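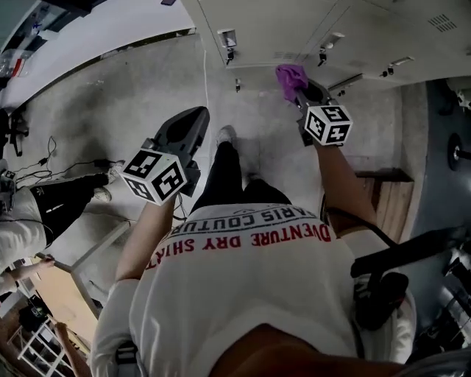 Waraporn Panyasiri says hers did the same thing in February, jaws slowly opening on a wipe-down with the trigger still held, and that Jaltach told her to recalibrate and try again. She did. Same result. So at least it's more than my pair.

Review of the Mellow hand-held grippers then, sold by Jaltach. Had them 7 weeks. We use them to record cleaning jobs, mostly cloth on cabinet fronts, for teaching an arm later.

The good. Light enough, comfortable trigger, marker cubes stay put. Picks up thin cloth first try most of the time.

The bad. Grip fade. After up to 60 minutes of wiping, the right one starts letting go. You squeeze, the log says closed, cloth slides out anyway. Lost 5 recordings before we noticed, and the log looked perfect on all of them. That's the part that bugs me - a fault you can see is fine, a fault that writes "closed" in the file is not.

Opened it up. Set screw on the trigger link had backed out. Tightened it, lasted 2 days. Thread locker from the Phelan shop down the road has held so far, no promises.

Safety thing too. When the link slips the jaw snaps back hard. Caught my thumb, no blood but it hurt. Keep fingers clear of the hinge and check that screw befor every session. Manual doesnt mention it.

Support answered fast, offered a swap, wanted me to pay shipping. Said no.

Compared to the old Brelberg pair: Brelberg is heavier and ugly and never dropped a cloth on me. Would buy Mellow again if they fix the screw. Not before.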